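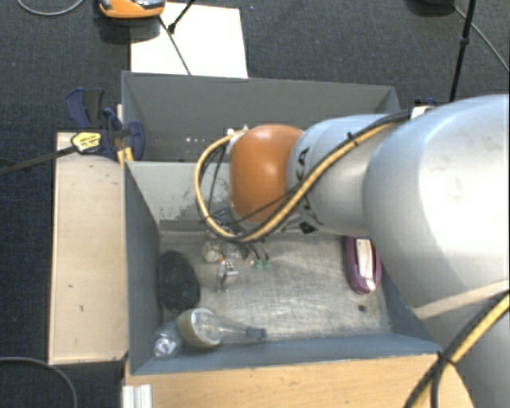
Extractor fan trips the RCD, but only after a long run

Search the community Enter keywords

Lợi Bạch
I have a Dirnier inline fan in the loft above the bathroom, fitted in December. It runs without trouble on the short timer. If it is left on for 90 minutes or more, the RCD trips and takes the upstairs sockets with it. It resets straight away and holds until the next long run. Insulation resistance on the fan circuit, live to earth, reads fine when the motor is cold. The duct run is flexible hose, uninsulated, out through a tile vent. Is the fan faulty, or should I be looking at the wiring?

Ulwood
Sounds like the fan. Mine did the same and I swapped it. Fine now.

Ustongate161
Check for condensate before buying anything. Warm wet air in an uninsulated duct in a cold loft will condense on the inside of the hose, and if the hose falls back towards the fan the water ends up in the motor housing. A short run does not produce enough to matter.

Isolate the circuit and prove it dead. Take the duct off the outlet side and look for standing water in the low points and staining on the motor body. Repeat the insulation test just after a long run, with the fan and timer disconnected from the supply cable. If the cable reads well and the fan reads under 1 megohm, the fan is wet or the windings are breaking down with heat.

If it is wet, dry it fully, then retest – a second low reading means replacing it. Either way, insulate the duct, set it to fall towards the outside, and fit a condensate trap if the run is vertical.

Also have the RCD ramp tested. With several appliances leaking a little each, a 30 mA device may already be close to its limit.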